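Furkora Desk Oil, 800 ml
Clear oil for indoor wooden tops. Wipe on thin with a lint-free cloth, following the grain. 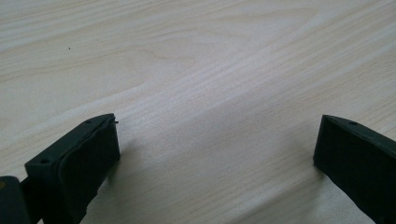

Leave for 44 minutes, then buff off any excess. Two coats will do for most desks. Not for use on painted wood.

Also sold in a 340 ml tin. Cloths come in packs of 100.

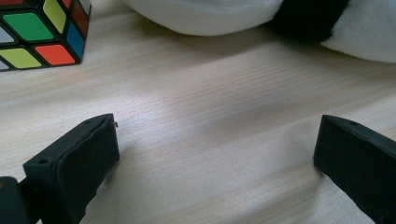 2 min read

Care notes by Sumeya Ambaye
Dust weekly. Use coasters under mugs and re-oil each January. Lay used cloths flat outdoors to dry before binning them. 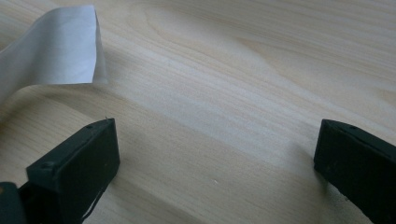 1 min read

Delivery
Mainland orders only. Unopened tins can be returned.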